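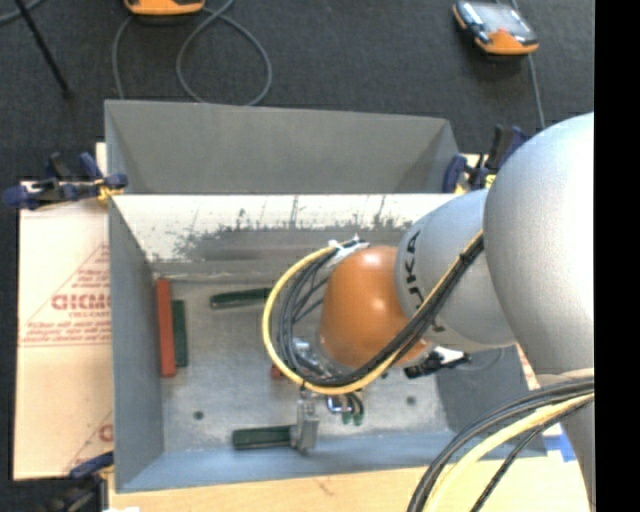 By Corinne Haddix

DIRVILLE — Tradden has been promising its customers a bin-picking cell that a small shop can set up in a morning and mostly forget. The one it is running in its Dirville workshop is not there yet, going by how much of the work is still in clamps and cable ties.

The cell is simple enough on paper. An arm reaches into an open metal bin, takes hold of a painted block, lifts it out and goes back for the next one. Red and green blocks stand in for the castings and bar ends that real customers would throw in. Tradden calls the package Baluteo and wants to start taking orders in March.

The bin is what needs minding. It is held by clamps at its corners, and the setup sheet tells whoever is on shift to check them before the arm is powered and again after lunch. A bin that creeps a little toward the arm puts every pick off by the same amount, and the software has no way of knowing. Tradden says a bolted fixture is coming. It said so last spring too.

Then there is the cabling. The black lines and a thicker yellow one run down over the arm and loop beside its orange wrist cap, gathered at the top with something white and farther back with a black tie. Anyone who has looked after a robot cell will want to know how that loop behaves when the wrist turns fully one way with the fingers down against the wall of the bin. The company's answer is a limit in the program that keeps the wrist out of the worst positions. That is a fair stopgap, but it also takes some picks off the table, and blocks lying tight against a side wall are the ones buyers ask about first.

Tradden's own log for the latest run shows 1,096 attempted picks. The cell was stopped by hand to re-dress the cables after 300 of them and again after 570. The log does not say how long either stop lasted. The sales sheet, meanwhile, promises 550 picks between checks, a figure this run did not reach before its first stop. Asked about the gap, the company said the sheet describes the finished product.

Maintenance, as written, is a short list: clamps, ties, connector at the wrist, finger wear, wipe out the bin. None of it is hard. All of it needs a person standing there, and a shop in Paterson that saw the cell last month told us it would want that person's hours in the quote before going any further.

Tradden plans another run with the cables moved into a sleeve. It has not said whether it will publish the log.

Shares 41 | Comments 7

Home | Local | Business | Shop Floor | Jobs | Contact

More from Shop Floor
Paterson plant delays second shift again
What a service contract leaves out
Dirville workshop units: who is moving in
Used conveyors, and why they are cheap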